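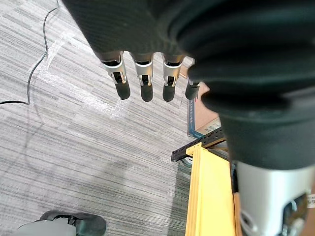
The trams went in January and the square never really got over it. Ask anyone past a certain age in the old end of town. They'll tell you where the Fourie Street stop was, down to the paving slab, and then somebody else will tell you it was across the road.

Route 28 was the last. Depot to the river, then up the hill past the Sirkano mill, five stops if you didn't count the one at the gates, which only ran at shift change. The mill had its own siding once. Coal in, cloth out. It's flats now, and the siding is a bike rack.

What's left, then. Two lengths of rail behind the Corn Hall, set in the original stone. An iron wall bracket at second-floor height on the old Gondau bank, where the overhead wire was strung. Most people walk under it every day and take it for a sign holder.

The square itself is another matter. Relaid twice, the fountain moved, the shelters sold off for scrap. The bank's clock tower stayed, and the clock ran slow, and the drivers set their watches by it anyway.

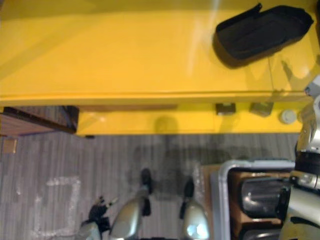
Noemi Longo remembers the noise more than anything, the way the windows on the hill buzzed before you could see the tram coming, and how her mother would put the kettle on at the sound of it. She has kept a ticket. Pale green, punched once, the fare rubbed off.

Photos are scarcer than you'd think. The town archive has 296 prints of the square and hardly any show a tram in full — a back platform, a pole, half a number. The best set came out of a drawer at Hastanow, the printers, when they moved premises. Undated of course. The awnings on the market side put them before the big relaying, but thats as close as anyone has got.
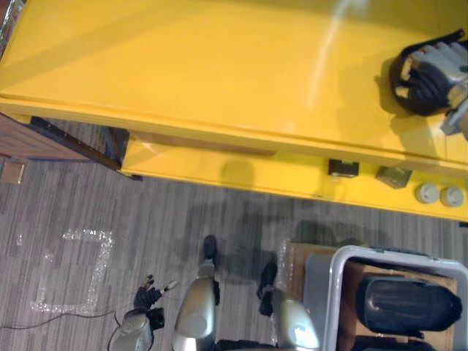 Dig the rest up or leave it be, says Guido Testa, but make up your minds, because every time they patch the road another yard of rail goes under. He would like the Corn Hall lengths fenced. Samuele Palumbo wants the opposite, rails open to the street, people walking over them the way they allways did.

The council has the resurfacing plan out now. Corn Hall yard is on page 5, shaded gray, no mention of rails.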